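Munham 공동작업실 양팔 로봇 셀 제작 경과 보고
수신: Govus 메이커 지원 담당
기간: 6월 후반부터 7월까지

1. 요약
지원금으로 진행 중인 양팔 정리 작업 셀은 프레임과 내벽, 팔 장착까지 마쳤고 현재는 동작 조정 단계입니다. 예산 항목 변경이 한 건 있어 4번에 적었습니다. 최종 시연 일정은 신청서 그대로 유지합니다.

2. 제작 현황
프레임은 작업실에 남아 있던 2013년산 알루미늄 프로파일을 재사용했습니다. 모서리 브래킷만 Ammann에서 새로 구입했고, 재단은 작업실 톱으로 했습니다. 처음 세웠을 때 뒤쪽 가로대가 살짝 틀어져 있어 한 번 풀고 다시 조립했습니다.

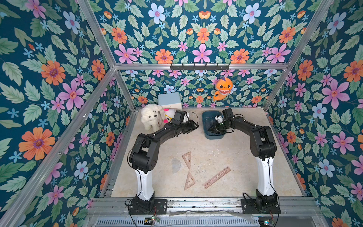 내벽 마감은 계획서에 흰색 무광 시트로 적었으나 벽지로 바꾸었습니다. 단색 배경에서만 조정한 동작이 다른 집에서도 통할지 확인하기 어렵다는 의견이 작업실 안에서 나왔기 때문입니다. 짙은 청록 바탕에 큰 꽃이 들어간 무늬를 세 면에 붙였고, 바닥은 베이지색 판으로 두었습니다. 반투명한 삼각자와 곧은 자는 이 바닥에서 색 차이가 작아 어려운 물건으로 분류했고, 인형류와 따로 기록합니다. 벽지 이음매는 아직 손볼 곳이 남아 있습니다.

3. 동작 조정
두 팔은 앞쪽 레일의 검은 장착판에 각각 고정했습니다. 제어 프로그램은 Edeck 이름으로 관리하며, 이번 기간에는 왼팔과 오른팔의 작업 영역을 나누는 설정을 먼저 넣었습니다. 영역이 겹치는 가운데 뒤쪽에서는 한 팔이 기다리도록 했습니다. 대기 시간이 길어 전체 동작이 느려졌고, 이 값은 다음 기간에 줄여 볼 예정입니다.

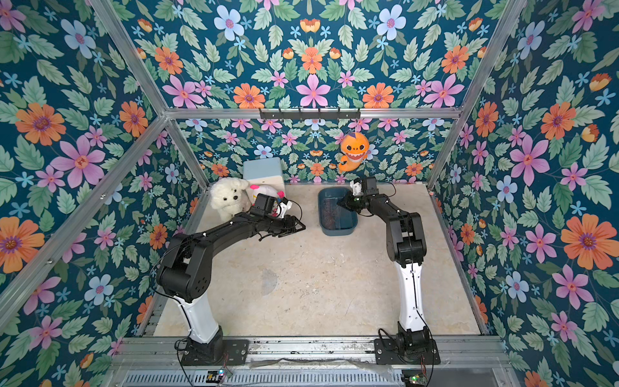

대기 순서는 지금은 오른팔 우선으로 고정되어 있습니다. 물건 위치에 따라 순서를 바꾸는 방식도 시험했지만 설정 파일이 복잡해져 보류했습니다. 케이블은 팔 바깥쪽으로 돌렸고, 관절을 끝까지 접을 때 당기지 않는지 매번 작업 전에 손으로 움직여 확인합니다. 앞쪽 제어 기판에는 덮개가 필요합니다. 도면은 나왔고 출력은 하지 않았습니다.

지금까지 저장한 동작 기록은 1010건입니다. 실패한 기록도 지우지 않고 함께 보관합니다. 성공률은 분류 기준을 확정한 뒤 다음 보고에 싣겠습니다. 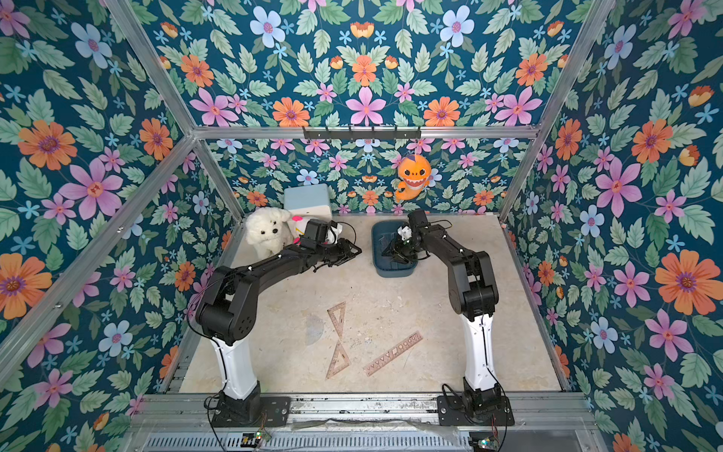 4. 예산 변경
시트 구입비로 잡은 금액 중 벽지값을 뺀 나머지를 예비 그리퍼 손가락 2벌에 쓰고자 합니다. 총액은 변하지 않습니다. 승인 여부를 회신해 주시면 바로 주문하겠습니다.

5. 다음 기간 할 일
기판 덮개 출력 및 장착
앞쪽 배선 정리
겹치는 영역의 대기 시간 단축
벽지 이음매 보수
기록 분류 기준 확정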